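Skadar picking cell, notebook
January 13, 2019
Entry: gripper signal dropout during bin picks

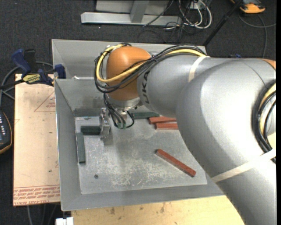

Fault on the long pick run. The controller lost the gripper's "part held" input partway through a lift, treated it as a dropped part and went to a protective stop with the arm over the bin. Part was still in the fingers. Same fault again after restart, then 11 times in the first 100 cycles of the evening run. Stops cluster on picks where the wrist has to turn well past neutral to line up with a block lying along a wall. The green ones at the back and left walls are the worst for this. Reds out on the open floor, including when they sit on a diagonal, hardly ever trigger it. The thin black wires below the wrist hang in loops down to the small green connectors, and those loops are the only part of the run with no support. The main bundle over the forearm is strapped and I have no complaint about it.

What was checked, in order:

Supply at the gripper junction. Steady through a full wrist sweep, including at the moment of a dropout. Not the supply.

Sensor. Swapped for the spare. No change. The original is back in and the spare is in the Lo drawer.

Input card. Moved the signal to a free channel and remapped. Fault followed the signal. Moved it back.

Wiring at the wrist. Arm in T1, reduced speed, empty gripper, one person on the enabling switch and nobody else inside the line. Rotated the last axis slowly with the input logged. Clean to 208 degrees, then chatter, then open. Repeatable in that direction only. Coming back it recovers a bit later than it failed, so there is some slack being taken up somewhere.

Power off and locked out, then a light tug on each conductor at the connector. The signal wire moved in its terminal. Screw was tight, but it was clamped mostly on insulation. Strip length too short. Under the microscope several strands are broken at the edge of the insulation. The other wires in that plug are fine.

So the cause is a bad termination, made worse by the weight and swing of the loop. That plug was redone in December when the Diteo fingers went on. I did it and I did not pull test it.

Second problem, more serious than the first. After a protective stop the recovery routine opens the gripper before it retracts. That is fine if the part has really gone. If the part is held and only the signal is missing, it lets go wherever the arm happens to be. On the third stop it released a block at lift height and the block hit the bin lip and went onto the carpet. No one was near it. Still not acceptable, and it would be a good deal worse with the heavier Zunwood parts due next.

Done today:
Signal wire cut back, new ferrule, reterminated, pull tested. Remaining wires in the plug pull tested as well.
Recovery routine changed. On loss of signal the gripper holds its last state. Opening now needs an operator to confirm at the pendant.
Debounce on the input left as it was. Lengthening it would hide the next one of these.

Retest: 600 cycles, mixed colours, blocks reset against the walls by hand at each refill. Zero dropouts. Forced the fault once by pulling the plug with a block held in T1. Arm stopped, gripper stayed closed, pendant prompt came up as it should.

Still open:
Strain relief for the loops. A small bracket off the flange would do it, provided it clears the bin wall at full tilt. Clearance not measured yet.
Same terminal type is used on the second tool. Needs a pull test before that tool goes back on the arm.
Fault log records the stop but not the wrist angle. Add it. Would have saved most of an afternoon.
Add pull test to the tool change sheet, with a box to initial.

Do not run the cell unattended until the strain relief is on.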